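September 15, 2018

Back from Padeck with sore feet and a headache from the lights. Kyriaki Karamanlidis had been on at me since August to come and see the housekeeping day, and I had run out of excuses. She thinks I am against progress. I am against paying 700 for a day on how to wipe a table, which is what the Wasilewska office paid for the pair of us, sandwiches included.

The idea, so far as I followed it, is that a shared workroom goes wrong on its tables first. Themis Zacharopoulos gave the opening talk and was very firm about this. A table should have one cloth, one tray for the cloth, and one living thing. He said it as if it had come down a mountain. I wrote it in my notebook with a question mark after it and Kyriaki saw the question mark and sighed.

The cloth part I will grant him, up to a point. Ours at work lives in a heap by the sink and smells by midweek. A tray each would at least stop it wandering. But who washes the tray? I asked and was told that the tray is "part of the weekly round". We haven't got a weekly round. We have Hamish Hollis, when he's in the mood.

The living thing is where they lose me. Enora will rent you a little tree and send someone to look after it, and there was a leaflet from them on every chair, which told me a good deal about who had paid for the coffee. The leaflet says people who sit near leaves feel calmer. Which people? Calmer than what? I sit near a window with a sycamore outside it and have never been calm in my life. Dulce Cisneros had two of these trees in her last place and says one shed all over the post and the other went brown from the bottom up, and the person who was meant to come and water them changed every time.

Still, I looked at the tree on the demonstration table for a good while and I'll admit it was a nice enough plant. Shiny leaves, clipped round on top like a lollipop, black pot. I wanted to pinch a leaf to see whether it was real and didn't, Themis being close by. Someone had set it right at the back, where you'd have to lean over to reach it with a watering can. On our narrow tables it would be down the gap inside a week.

The room at Padeck is enormous. Great high ceiling, all beams and pipes, long rows of strip lights, and silver ducts like something off a ship. You could lose our whole floor in one corner of it. I said to Kyriaki that anything looks tidy with that much air above it and she said I was determined not to enjoy myself. Possibly. But I do think it matters. Our tables are pushed together under a low ceiling with everybody's coats on the radiators, and I don't see a yellow tray making much of a dent in that.

The table itself I coveted. Pale wood, faint grain, nothing spread all over it. I asked what they finish it with and got two different answers from two people, one of whom said Greleck oil and the other said nothing at all, just a dry cloth. If they can't agree on that I don't know why I should take their word on the rest. Kyriaki's opinion is that both could be right, for different tables. She would make a good diplomat.

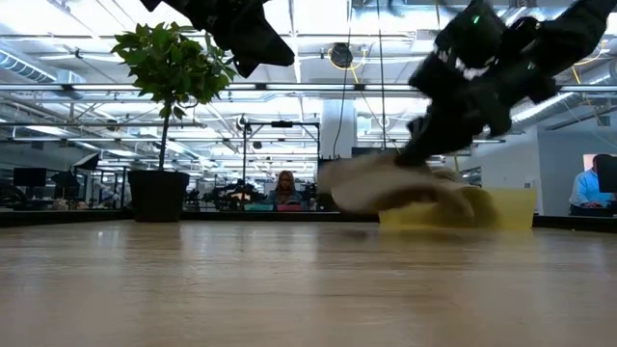 Padeck. The lollipop tree, and the cloth on its way across the table by the yellow tray.

Vangelis Tzanetos was sitting behind us and asked my question for me at the end, the one about cost. A full set for a room of our size, trees included, came to 3,114 for the first year. There was a bit of a silence. Then Themis said most rooms "land nearer 2,000", and I put a second question mark in the notebook, because I should like to know what the first lot are getting that the others aren't. More tree, presumably.

Lunch was egg or cheese. I had cheese.

On the train Kyriaki got me to say what I would change, if it were up to me. I said a cloth and a tray, bought from the ordinary shop, three of them to start with, and see whether they are still there at Christmas. No trees. She wants a tree. We left it that she will ask Dulce whether the surviving one is going spare, and if it is it can go by the door, where it can drop its leaves on other people's post.

Must remember to claim for the train. The ticket is in my blue coat.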